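Category: Projects / Community Kitchens / Grantee Reports

Ostemura Shared Kitchen: spring progress report to the Antwi Fund

Prepared by Mariama Frimpong, site manager

This report covers the work paid for under the second installment of the grant, from the end of February through April. The first installment went to plumbing and is already closed out. The second was for the prep room, the storage wall and the cleaning routine that the fund asked us to put in writing before summer bookings open.

Spending to date

We have spent $2,741 of the second installment. Most of it went to shelving and to the replacement work surfaces in the prep room. The remaining bills are the electrician's final visit and the second delivery from Vendport, who supply our paper goods and cleaning stock. The first delivery was short by two cartons and they have credited us for those. I expect both bills before the end of May and neither should push us over budget.

Prep room

The old tables were in worse shape than we thought when the application went in. Two had legs that could not be leveled and one had a top that had split under the edging. Kekeli Dankwa repaired what was worth saving and the others went to the scrap yard. We have kept to long tables, as the groups who book with us asked for in the fall survey. They want to pack snack boxes in a line without carrying trays from one surface to another.

The shelving is up on three walls. The fourth wall is still waiting on the electrician, who has to move an outlet before anything can be fixed there. He was due on a Monday and has rebooked twice. I have a firm date from his office now and will let you know if it slips again.

Storage

Each regular group has a labeled bin and one shelf. There are 14 groups on the list, up from the number in the application, and two of them share a shelf for the time being. Dry goods are on the middle shelves and cleaning stock is on the bottom shelf by the door, away from food. The Priltasau after-school club has the largest bin, which they fill mainly with chips, crackers and juice boxes for the Friday packing session.

Bookings

In the period covered we had 60 bookings, of which 55 went ahead. The cancellations were all on the same weekend, when the water was shut off on our street. We refunded the deposits. Evening slots are full and mornings are still slow. I would like to talk about a lower morning rate at our next call - it would cost us little and would help the smaller groups.

Cleaning routine

Your comments on the January draft said that the routine was too long for people to follow at the end of a session. We agreed and cut it down. The written version is now one page, and it separates dry cleanup from wet cleanup. In the old version people went straight to wet cloths, and crumbs ended up as paste in the table joints.

For snack packing the tables are covered with brown paper first. When the session ends, dropped food is swept up dry, with a hand brush and a small dustpan used right on the tabletop. The dustpan is set flat on the paper with its mouth toward the brush, and the pieces are brought in toward it. Larger bits such as chips are swept before anyone folds the paper, as they tend to roll out at the corners otherwise.

The tabletop brushes and dustpans are kept apart from the floor sets. We chose light colors for the table sets and dark for the floor, and so far they have not been mixed up. 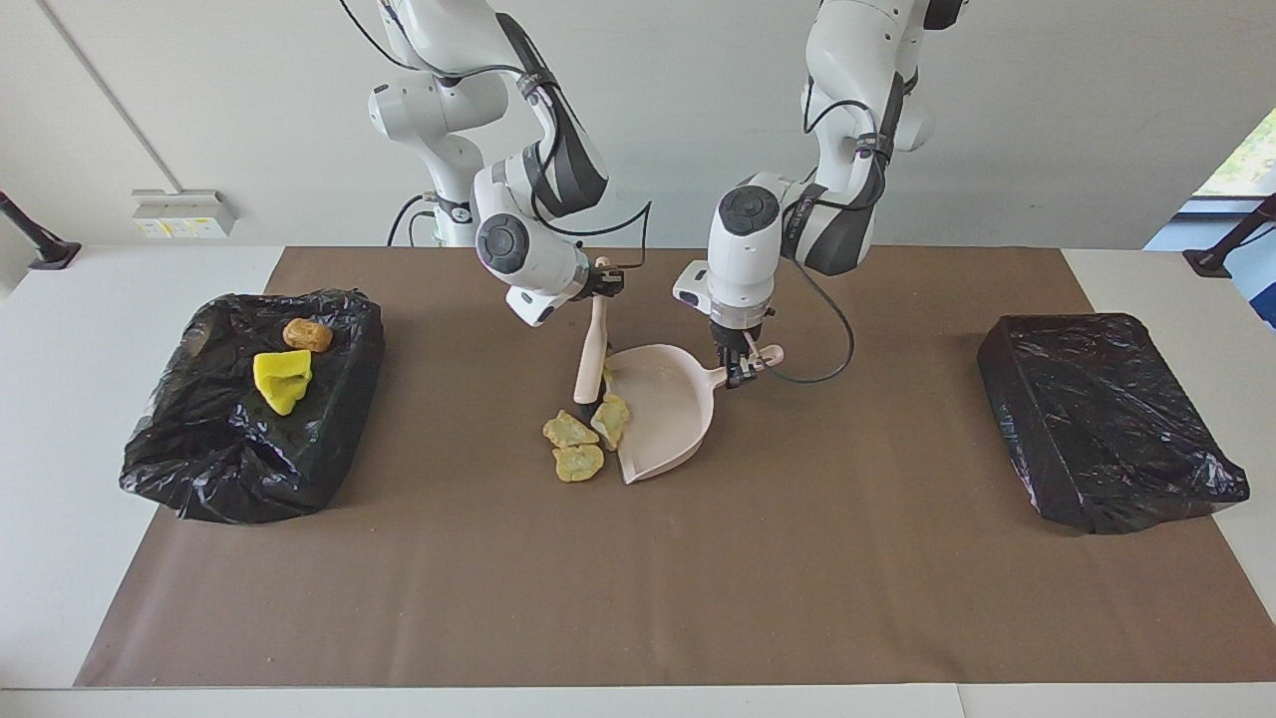 Still to do

- Move the outlet and put up the last run of shelving.
- Get a second hook rail for the tabletop brushes. The present one is full.
- Print the one-page routine on heavier stock. The first copies curled within a week.
- Replace the bin lids that do not close properly (the supplier has agreed to this).
- Send receipts for the second Vendport delivery once it arrives in full.

Request

We are asking for no additional money in this period. We do ask to carry the unspent part of the storage line into the next one, so that the fourth wall can be finished after the electrical work. Kekeli has the measurements and the shelf brackets are already on site. Please confirm by email if that is acceptable.

Contact: Ostemura Shared Kitchen, site office, weekday mornings | © Ostemura Shared Kitchen | Back to top

2 comments | 14 shares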